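Le dosage du fer dans les eaux de forage, sans raccourcis

Au laboratoire Fleltitz, le fer se mesure encore par complexation à la 1,10-phénanthroline. Zineb Zaki y encadre les analyses d'eau depuis 14 ans et ne voit pas de motif de changer. « Le complexe est stable, il absorbe à 510 nm, et la loi de Beer-Lambert est respectée dans notre gamme. Pour un fer total à quelques milligrammes par litre, cela suffit. »

La difficulté se situe en amont. La phénanthroline ne forme le complexe rouge orangé qu'avec le fer(II). Or un échantillon exposé à l'air s'oxyde, et le fer(III) précipite en hydroxyde dès que le pH remonte. « On acidifie au prélèvement, puis on réduit au chlorhydrate d'hydroxylamine avant d'ajouter le ligand. Si l'ordre est inversé, on sous-estime. »

Le tampon acétate fixe ensuite le pH entre 3 et 4. Plus bas, le ligand est protoné et la coloration se développe lentement — une erreur fréquente chez les débutants, qui lisent l'absorbance trop tôt.
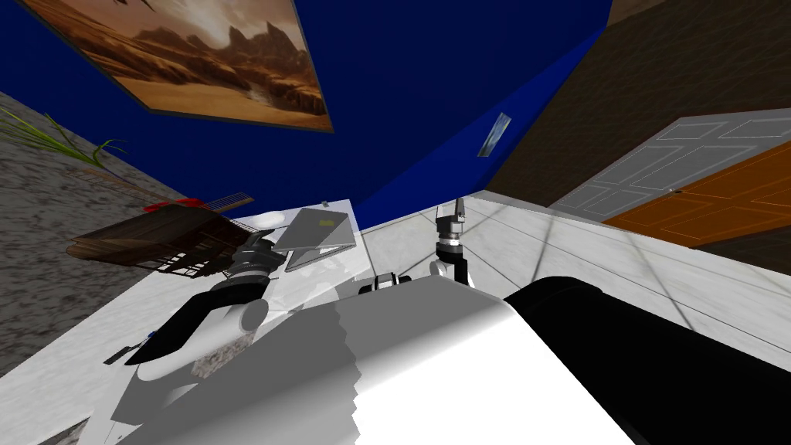

Pour Ottmar Meinecke, la méthode garde un défaut que l'étalonnage ne corrige pas : le cuivre et le zinc consomment eux aussi du ligand, et les eaux du site de Handale en contiennent. Il préférerait y passer à l'absorption atomique.

Zineb Zaki ne conteste pas l'interférence. Elle travaille avec un large excès de phénanthroline et vérifie par ajouts dosés. Sur la dernière série de Handale, 34 échantillons ont été traités ainsi et six repris après dilution, leur absorbance sortant de la droite.

Reste la spéciation. Pour distinguer fer(II) et fer(III), il faut deux prises d'essai, l'une réduite, l'autre non, et un flacon rempli à ras bord. « La différence donne le fer(III), mais les incertitudes s'additionnent en variance. Quand les deux valeurs sont proches, je rends le fer total et je le précise dans le rapport. »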